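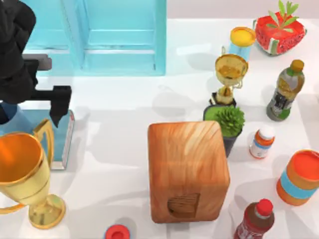 Fereshteh Ebrahimi loves a good fault. Her team at Lekoreck saw 3 bad grasps in 100 simulated runs, all near the big wooden block. "The gripper closed early — on nothing!"

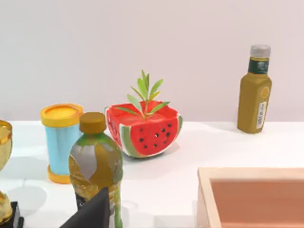 The cause was a stale depth reading. Clear plastic made it worse, and the bottle of golden liquid by the gripper finger is her favorite test. "I cheered when we found it."
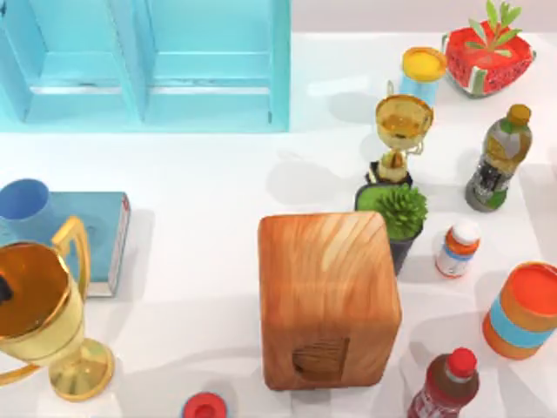 By Mahnaz Mazandarani, Jirkville

The fix goes into Pakzad in February, after 2,000 more runs.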